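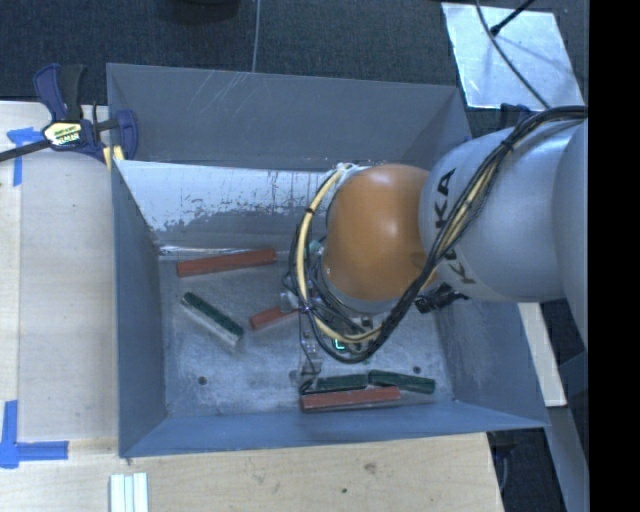 Figure 1. An industrial arm over a metal bin of red and green blocks.

Unit 8: Can a machine do the chores yet?
Handout to go with the lecture. Notes by Anayeli Tovar, last revised 2022-12-31.

Welcome back, everyone. I promised in November that we would get to the question most of you signed up for, and here we are! Please read this before class, with a cup of something warm if you have one, and bring your own chore list from the Simlow worksheet.

1. Why we start with a bin

Think about how much of housework is really taking one thing out of a pile of other things. Socks out of a basket, forks out of the dishwasher, the one lid that fits out of that awful drawer (I have that drawer, and I suspect you do too). Shops and warehouses have the same job under a grander name, bin picking, and people have been working on it for decades.

Look at Figure 1 with that in mind. The blocks have plain shapes and there are only two colors of them, so you might call it an easy case. But notice that they lie at different angles, that some are close to the front wall, and that one red block is partly hidden by the gripper. A block near a wall is a nuisance, because a finger needs room to get down beside it. Scuffed, shiny metal is a nuisance too, since glare can fool a depth camera into seeing a surface that isn't there, or missing one that is.

2. Three questions to ask of any chore

Can it see the thing? Can it reach the thing without bumping into something else? And will it know when it has gone wrong? I find that students spend all their time on the first question and hardly any on the last, and the last is where a house is so much harder than a factory. When a part is dropped on a line, there is usually a sensor, or a person, or a tray underneath. When a wet glass is dropped in your kitchen there is just your kitchen floor.

3. A small sum

Suppose a picker makes 600 tries in a shift and misses 8 of them. That sounds lovely, and for many shops it would be. Now suppose it takes 160 picks to clear up after a family dinner, counting every spoon and every crust. At the same rate you would expect a couple of misses each evening, and whether you can live with that depends a good deal on whether it was a spoon or your grandmother's gravy boat. Work the sum again for 100 picks and write down what you would put up with.

4. Where things stand

Shop floor: yes, for a good many jobs, so long as the parts are known and the arm stays where it was bolted. Mixed parts in a heap are coming along. Soft, tangled or see-through things are still a headache.

Home: vacuuming, more or less, if you pick up the cords first. Folding laundry, slowly, and mostly in labs. Unloading a dishwasher in a kitchen the machine has never met, no, I wouldn't buy one yet.

Jonatan Amundsen disagrees with me on the laundry and will be giving his side in the second hour. Be kind to him, he has brought towels.

5. For next time

Read the Margaritis chapter on grasping, skipping the proofs if they make you unhappy. Then choose one chore, do it yourself slowly, and write down each time you touched something you didn't mean to move. One page is plenty. Hand it to Sarahí Olvera at the Ovthorpe desk, or slide it under my door if she has gone home.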